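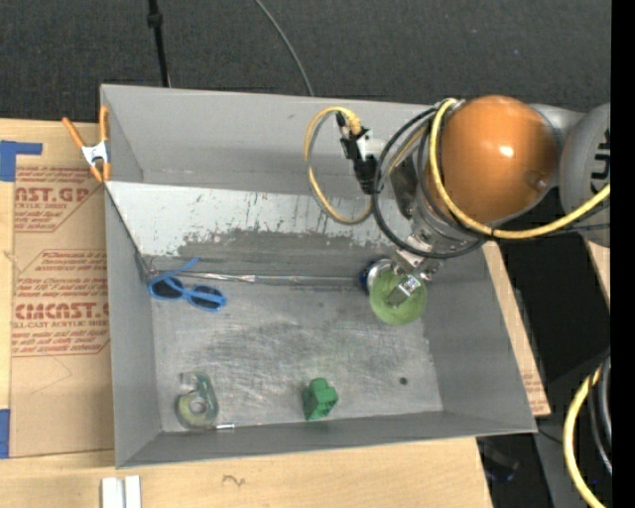 I went to the open day at Thiele because I wanted an answer to a simple question: can a machine tidy up a kitchen drawer yet? My sister has a small shop for household goods in Trodach, and every evening she sorts the returned articles by hand. She asked me to look for her also. The hall for picking was the first stop of our tour. A bin with mixed things is a good test, I learned there, because every thing asks for a different grip. Blue sunglasses have thin arms, and a tape dispenser lying on its side is see-through, so it is hard for many cameras to find its borders. A green block with steps is much more friendly. A small metal gripper must manage all of this.

Our guide was Svenja Schmieder, who works on the gripping software. She did not promise too much, and I liked this. When the things lie far from each other, she told us, the arm does well. When they lie on top of each other, or close against the wall of the bin, it becomes slow and often needs a second try. In their last long test it put away 70 pieces before a person had to help.

I asked about drinking glasses. She laughed a little and said: please not on a day with visitors.

After the coffee we saw the second station, where a program called Melance decides in which order the pieces are taken. Hauke Rathjen explained it on a whiteboard. I could not follow everything, but the main idea was clear to me: take first what is free, and look again after each piece. My sister does it the same way, only she does not need to stop and look.

Then there was a talk by Detlef Frerichs about costs. A shop with 3 employees, he said, should wait. A warehouse with the same work all day can start to calculate now. The talk was planned for half an hour and became much longer, so I missed the folding of towels, which I regret.

The next open day is in March. Registration is at the front desk, and the parking behind the hall is free for visitors.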